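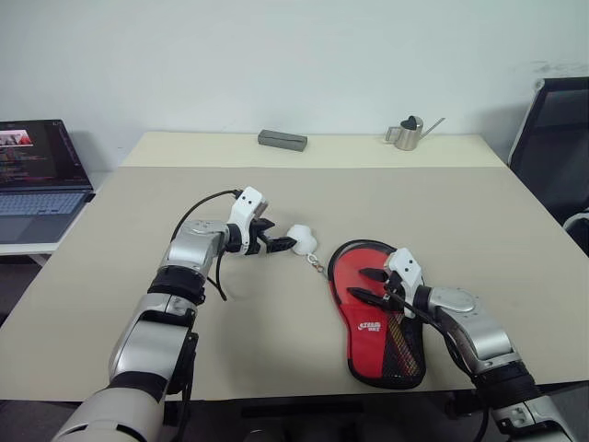

卧室门自己会慢慢打开，除了换合页还有什么招？

阿槐修修补补　楼主
搬进来快两年了，卧室那扇门一直有个毛病：只要不扣上锁舌，它就自己往里转，转到大概一半的位置停住。白天无所谓，晚上我习惯留条缝给猫进出，结果半夜一睁眼门大敞着，走廊的灯直直照我脸上。
我拿水平尺靠过门框，合页那一侧上面往外歪了一点点，肉眼看不出来，气泡能看出来。门是老式实木的，挺沉，三个合页，牌子是 Plenel，上面那个的螺丝我拧过，没松。
网上有人说把合页轴抽出来敲弯一点增加摩擦就行，真有人试过吗？我怕敲完装不回去。

北窗下
试过，管用。轴抽出来横放在水泥台阶上，两头架空，中间拿锤子轻轻来一下，弯一丁点就够了，再敲回合页里去。我家厕所门就这么弄的，五分钟的事。
记得一次只抽一根！三根一起抽门就倒了，别问我怎么知道的。

老顾不装修
楼上这办法我不太赞成。弯轴是治标，门框歪还是歪，合页内壁被弯轴磨着，过几年就旷了，到时候门会下沉，扫地。正经做法是垫合页：把下面那个合页从门框上卸下来，后面垫一层薄卡纸再装回去，让三根轴重新在一条垂线上。往哪边垫要看歪的方向，楼主先拿铅垂线吊一下，水平尺那么短量门框不准的。

北窗下
回老顾：我那门弯轴用了6年了，没旷也没下沉。卧室门一天才开几回啊，又不是商场大门。

老顾不装修
厕所门多轻，他那是实木门，能一样吗。

阿槐修修补补　楼主
两位别急哈哈。我先去找根线吊一下。
补充一个情况，门往里开，合页在左手边。关门的时候锁舌对得很正，不蹭不卡，所以我其实有点怕垫了合页以后锁舌反而对不上了……

Velimir Vukadinović
我中文写得不好，请大家原谅。我以前住的房子也是这个问题，我用的是门吸，Sproģis 的，装在门和门框上面的角落，小磁铁，吸力很弱，猫推得开。不过楼主要留缝，磁铁只能吸在关着的位置，可能不合适？

小满不满
你中文比我好。
留缝的话我推荐毛毡！门底下贴一条厚毛毡，刚好擦着地面，门停在哪儿就是哪儿，想留多大缝留多大缝，租房也能用，撕了就完事。缺点是沾猫毛，沾得特别厉害，我每个月撕下来换一条。

老顾不装修
毛毡遇到地板有高低差就废了，开到一半卡死。

小满不满
那就贴薄一点的嘛，又没几个钱。

三号线末班车
我说个更懒的，Ellness 有一种带阻尼的合页，轴上面有个六角孔，拧一拧就能调松紧。我花了22块买了一个，只换中间那个，上下都不动。孔位跟我原来的差一点，拿牙签蘸木工胶塞住旧孔，等干了重新打的。楼主买之前一定量好合页的高度和圆角，圆角不对的话槽口要重新修，那个活儿很烦。

北窗下
22块买一个合页，锤子一下免费的事。

三号线末班车
免费的前提是家里有锤子，我连锤子都是问邻居借的……

阿槐修修补补　楼主
回来汇报一下。线吊过了，三个合页里上面那个确实偏出去，大概两毫米的样子，老顾说得对，水平尺不准，我之前以为没这么多。
晚上先试了弯轴（对不起老顾，因为这个不用拆螺丝）。抽中间那根，结果锈在里面了，喷了 Sivolel 的松动剂，等到十点多才敲出来。第一次弯太狠，塞不回去，又敲直了一点。装好以后门能停住了，留多大缝都行，就是开门的时候吱一声，猫吓得蹿到柜子顶上。

北窗下
吱一声正常，轴上抹点凡士林再插回去，别用食用油，会发粘。

老顾不装修
行吧，能用就先用着。上面那个合页还是建议你哪天有空处理一下，偏两毫米不算少了，天一潮门胀起来，七月份你再看它蹭不蹭框。垫的时候门底下塞两本书托着，别让另外两个合页吃劲，螺丝松一半，卡纸从侧面插进去就行，不用整个卸。

小满不满
塞书的话别塞精装的，我压坏过一本菜谱，封面上一道印子。

阿槐修修补补　楼主
凡士林抹了，不响了。垫合页的事我记下了，老顾，你说的卡纸用鞋盒那种厚度行吗，还是要更薄的？

老顾不装修
鞋盒的先剪一层试，关门看锁舌。要是锁舌蹭了，就换名片那种厚度的。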